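# Chong – a folding and laundry notebook

Welcome, and thank you for stopping by! Chong is a small collection of notes and pictures on handling household cloth: shirts, sheets, pillowcases, towels, sweatshirts and the odd tablecloth that never seems to belong in any drawer. I started it as a list for my own use, and it has grown (the way lists do) into 86 notes and 978 pictures, all kept in plain folders so that anyone can open them without special software.

The notes were written by me, Yung-ching Kong, mostly at home in the evenings with a pile of clean washing beside me.

## What's in the folders

| Folder | Contents |
|---|---|
| `notes/` | 86 short Markdown notes, one per fold or fabric |
| `pictures/` | 978 pictures, sorted by kind of cloth |
| `words.md` | the terms I use for parts of a garment |
| `changes.md` | what moved, and when |

The names of the notes are as plain as I could make them, so `pillowcase-thirds.md` is a pillowcase folded in thirds. A few older ones still carry the prefix `kokex-`, from when the whole notebook was called Kokex. I keep meaning to rename them, but a couple of friends have links to those files and I'd hate to break them.

## About the cloth

Most of what I write about is soft, everyday stuff. Heather-gray sweatshirt fabric comes up again and again, partly for the simple reason that I own too much of it, and partly because it is such a patient material to learn on. It has enough fuzz to grip itself, so a fold stays put while you think about the next one. Thin white cloth is another matter altogether – it slides, it lets the light through at a single layer, and every crease you put in it by accident seems to show. 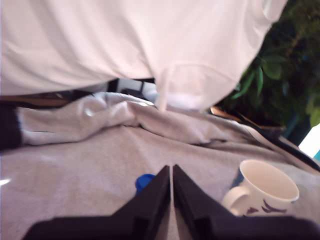 When I'm working with a thin piece I like to hold it up first and let it hang for a moment before I lay it down. The hem tells you a good deal while it hangs. If it drops in a curve, there's slack in the middle, and you'll want to smooth that toward the sides once the piece is flat. If it hangs fairly straight, you can go ahead and bring the edges together. I wrote this up at much greater length in `hang-then-lay.md`, probably more than anyone needs, but I do enjoy that one.

Fitted sheets have a section to themselves, with 11 notes and plenty of disagreement between them. My aunt's way and my own way are both in there, and I've stopped trying to pick a winner.

## How the pictures are labeled

Each picture has one line in `pictures/index.csv` with the kind of cloth, the main color and the state it's in. I use four states:

- `heaped`
- `hanging`
- `flat`
- `folded`

When a picture has more than one piece of cloth in it, the line goes by whichever piece I was writing about, and the others are listed under `also`. House plants, chairs, shelves and so on are not labeled. Color words are everyday ones (gray, white, pinkish white), and they shift a bit with the daylight, so please don't use them to match paint!

## Known gaps

There is very little wool, and no silk whatsoever. Towels are thin on the ground too; I have 90 pictures of them and most are of the same blue set. The baby clothes note is only half written and has been that way since March.

## Using and adding to it

Copy whatever you like for your own home or classroom. If you'd like to send a note, please keep it to one fold per file and say what fabric you tried it on. Corrections to `words.md` are especially welcome – I'm still not sure I've got "placket" right.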